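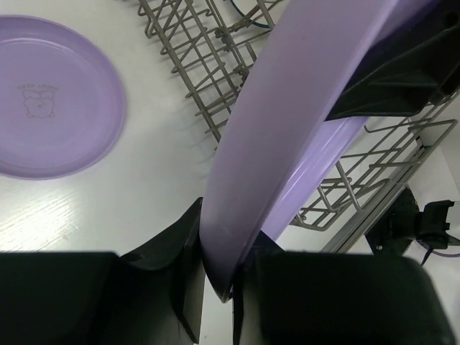 Last updated: April, 9.40 pm

Hello again from the far end of the railway line! I promised last time I'd tell you how we got on with the walking week in Wedberg, so I've made a big pot of tea and here goes.

We'd picked it off the map more or less because of the name, and because the sleeper got in at a sensible hour. What we hadn't picked up on (my fault, I did the booking) was that the upper cable car shuts for its spring service and doesn't open again until the week after we were due to leave. So the grand plan of riding up and strolling down turned into walking up and limping down. The top hut sits at 2,181 metres, and I can report that my knees noticed the last 190 of them more than all the rest put together.

Luzius Oberholzer, who runs the guesthouse, took one look at our boots and drew us a different route on the back of a breakfast menu. It goes round by the lower lake, through the larches, and comes out at a bench with a view right down the valley. We did it twice! Bus 12 drops you at the start if you ask the driver, and picks you up again at ten past four from the other side of the road, where there's no sign at all, so you do have to trust it a bit. 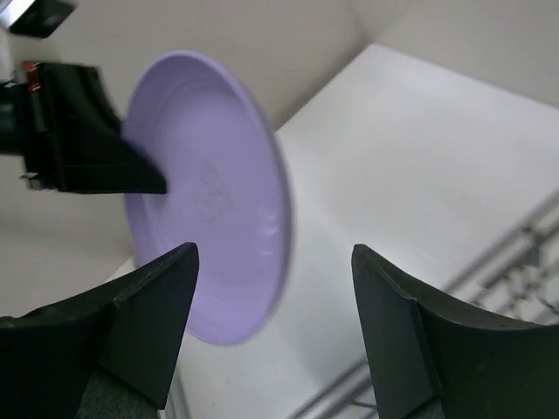 The Wednesday was wet from start to finish, so we took the little train over to the next valley for the market and came home with far too much cheese. I'd budgeted 377 francs for food for the pair of us and we went sailing past that by Thursday lunch. Bring sandwiches for the train if you're careful with money – the trolley only does crisps and very strong coffee.

Declan Pryor wrote in after the last newsletter to ask whether the rail pass was worth having. For us it was, but only just, and that's with the wet day and two trips to the lake thrown in. If you're planning to stay put and walk from the door, I'd buy singles and get the guest card from wherever you're staying, as it covers the local buses. Ask for it when you check in, as we didn't get ours until the second evening.

Would I go back? Yes, in a heartbeat, though I'd go in late June with the cable car running and the hut serving soup. Luzius says the flowers are at their best then, and he's pencilled us in for the room with the balcony. Next month it'll be the coast, and I've already checked the ferry times. Twice.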